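**Handheld gripper sessions: what's your actual rule set?** (Bench & Floor > Good Practice)

**mossgate** — 22 Apr 2023

Quick one, writing this between sessions. We're putting together a one page practice sheet for handheld gripper work and I keep getting pulled both ways on how strict. Draft so far:

- pads checked at the start of every session, not just the first of the day
- marker on top of each gripper clean, flat, no lifted corners
- headset strap done up before you pick up the grippers. never after
- cables off the walking line
- max 4 people in the working area
- break every 30 minutes, no "just one more"

Base text is the old Nendska handout, which was written for fixed arms and it shows. Half of it is about fences. What would you cut, what's missing?

**torquelimit**

Cut the head count. Depends on the room. We have a big room and a small room and one number for both is silly. Write a distance instead, arm's length plus the gripper, both sides.

**mossgate**

Distance is fine on paper. People with headsets on can't judge it tho. A number at the door you can check before anyone starts.

Our place on a normal session, so you know what kind of space I mean. Wood floor, one long white wall, a chair and whiteboard kept over to the side, desk at the back by the brick.

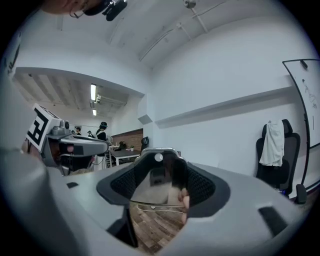
Tahira Rind: I'd keep the number AND the distance. They cover different things. Number is for whoever runs the session, distance is for whoever is holding the gripper. We tried only distance at Maltley and every single near miss was somebody walking in from behind with no gripper at all, just passing thru. So my missing line would be: one way in, one way out, and you say it out loud when you come in.

**torquelimit**

ok the calling out I like. Still think the number will get ignored by the second week.

**padsniffer**

Most rules get ignored by the second week if there are 14 of them. Ours had 14. Now six, people can recite them.

Also your pad line is too vague. Checked for what? Ours says: look at the texture, press each pad with a thumb, close the gripper slowly once on nothing. If the two don't meet square it goes back on the rack. Whole thing is shorter than putting the headset on.

**mossgate**

Stealing that. Slow close on nothing, good.

What about logging it? Siddiqui's template wants a signature for every pad check and I just can't see it. We'd have a binder full of initials.

**torquelimit**

No signatures. Log failures only.

**old_kestrel**

Disagree, hard. Failures only means you can't tell "checked, fine" from "didn't check". We went through 2,989 session records last year trying to find when a bad set of pads went into service and couldn't pin it down. No ok entries. Tick box at least. One tick.

**torquelimit**

And people tick it without looking, so you'd have 2,989 ticks and still no idea lol

**old_kestrel**

Some will. Then you've got a training problem you can see. Blank box you can't see anything.

**mossgate**

Hmm. Tick box on the session form, same line as the start time, no separate sheet? I could live with that.

Second question, cables and furniture. My line says "off the walking line" and someone here already asked what the walking line is. Fair. Do you tape it? Table side of ours for reference, gripper parked up on the right, more gray kit next to it.
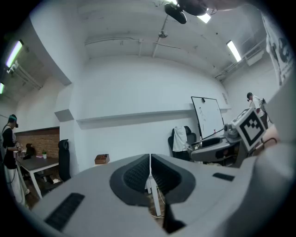 Tape the floor, said padsniffer, and tape it where people really walk, so watch a session first and lay it after. Two colors max. Zuturum's guide has five and I have never met anyone who knows what the orange is for.

**old_kestrel**

Agree on tape. For cables, body cables are a separate line from floor cables imo. Floor ones you fix once. The ones hanging off a person you need to check every time they suit up — clipped at the belt, nothing below the knee. Put it with the headset strap line, same moment.

**torquelimit**

Furniture: anything on wheels gets locked or leaves. Don't care which.

**mossgate**

No locks on half our wheels. So leaves, I guess. Wont be popular.

Version two:

1. Pads: texture, thumb, slow close on nothing. Tick on the session form
2. Marker clean and flat
3. Strap and body cables before grippers. Nothing below the knee
4. Max 4 in the area, arm's length plus gripper between you
5. One way in, call out when you enter
6. Floor taped, wheels locked or out
7. Break at 30 minutes

**padsniffer**

That's seven.

**mossgate**

I know. Which one would you drop

**torquelimit**

4\. Obviously.

**old_kestrel**

Leave 4. Merge 2 into 1, it's the same look at the same object.

**mossgate**

Done, merged. Printing it tonight, will post the pdf once I've fixed the margins.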